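Provent Bench Kit - Set-up Guide
Section 3: Power strip

Read this section before anything gets plugged in. Last revised Saturday, March 20, 2021, M. Arancibia. Throw out older printouts, the step order changed.

You need:
- the power strip
- the bench board (pale side up)
- a dry cloth
- cable ties, the reusable kind
- stick-on labels

3.1 Unpack and check

1. Clear the board. Wipe it, let it dry.

2. Take the strip out of the bag. Undo the tie on the cord. Keep the tie.

3. Lay the strip down with the outlets facing up. Plug stays on the table for now, NOT in the wall.

4. Get to know the switches. One rocker in front of each outlet, bigger master switch panel at the end where the cord comes out. The small red light is on the lower edge of that panel.
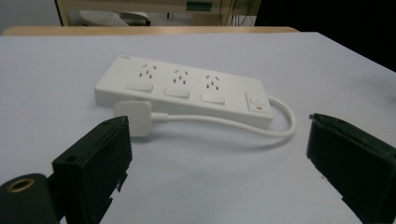
5. Run the cord through your fingers, end to end. Looking for nicks, flat spots, kinks, anything sticky. Check the collar where the cord goes into the plug - bend it gently, it should spring back.

6. Check the slots for dust and crumbs. Dry cloth only. No sprays, no pins.

CAUTION: Cracked housing, loose rocker, bent prong - stop. Put it in the red tray with a note. Do not tape it up and carry on.

3.2 Position

7. Turn all rockers off. Master off too.

8. Set the strip on the board left of center. An angle is fine, you want to reach every switch without leaning over a cord.

9. Let the cord lie in a loose loop. Don't wind it tight around the body. A tight coil can get hot under load and it wears the cord right at the collar.

10. Keep the rest of the board bare untill the strip is where you want it. Mugs, tools, the Hadgu lamp, all that comes later (Section 4).

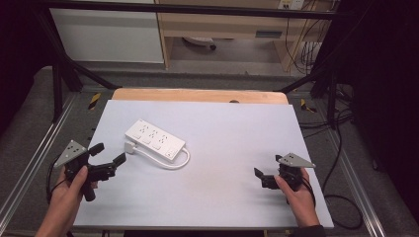
Can I leave part of the cord under the strip?
Only while you're laying things out. Pull it clear before you switch on, so the strip sits flat and nothing is pressing on the cord.

3.3 Power up

11. Add up your load first. Look at the rating printed on your own strip and go by that. Write the total on the bench card, form 897.

12. Plug into the wall. Straight in, all the way. No adapters, no second strip on the end of the first one.

13. Master on. Then one rocker, one device. Wait a moment, go to the next.

14. Label each plug close to the outlet. Pumico labels come off clean, the paper ones don't.

NOTE: The Flinamska heater never goes on a bench strip. Wall outlet only. Same for the kettle.

CAUTION: Anything warm to the touch, buzzing, or smelling like hot plastic - cut power at the wall outlet, then unplug. Don't reach across the bench for the master.

3.4 Packing away

15. Devices off, rockers off, master off, then wall. Pull the plug by its body, not the cord.

16. Fold the cord in big loops, tie once, loosely. Plug goes on the outside of the bundle so it doesn't scratch the housing.

17. Back in bin 8. Sign the card. If the card is full tehre are more in the drawer under the label printer.

Spare strips: ask Milagros Arancibia, stores desk. Next full check of all strips is in January.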